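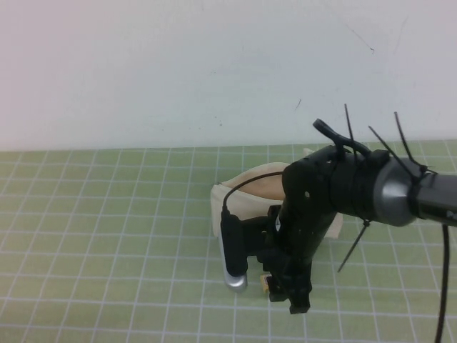
Training a robot arm to handle soft goods has long depended on large numbers of human demonstrations. The manipulation group at the Clusstead laboratory has spent the past year asking how few will do. Its method, named Varkier, pairs a fixed view of the workspace with a second view taken close to the fingertips, where a camera module hangs beside the gripper and points down at the mat. "Cloth hides its own shape," the group's lead researcher said when we met on Wednesday. "From a distance the arm may see a fold and miss the edge it needs to grasp."

The earlier Skidavis study used 1000 demonstrations for each task. Varkier begins with 24, and then lets the arm practise while an operator steps in only when a grasp is clearly going wrong. Each correction is kept and given more weight in the next round of training.

"We were doubtful at first," the lead researcher admitted. "Two of our early models learned to wait for help. We had to change how the corrections were scored before the work could go forward."
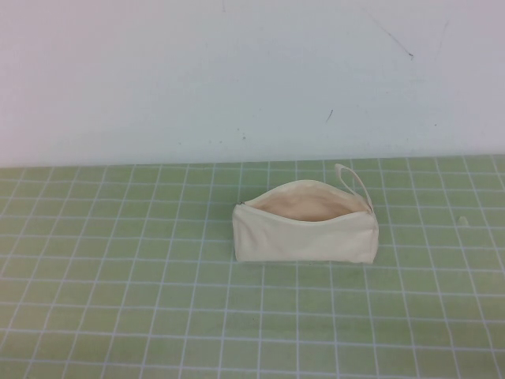

The revised scoring was tested by partners at Ayala, who repeated the trials on their own bench with up to two corrections allowed per attempt. Their results agreed closely with those from Clusstead on grasping, and less well on placing. The group regards the second finding as the more useful. "Placing depends on what the cloth does after it is let go, and our model has very little to say about that," the lead researcher said. Work on this part of the method will continue at both sites, and the training code will be released with the full report in April.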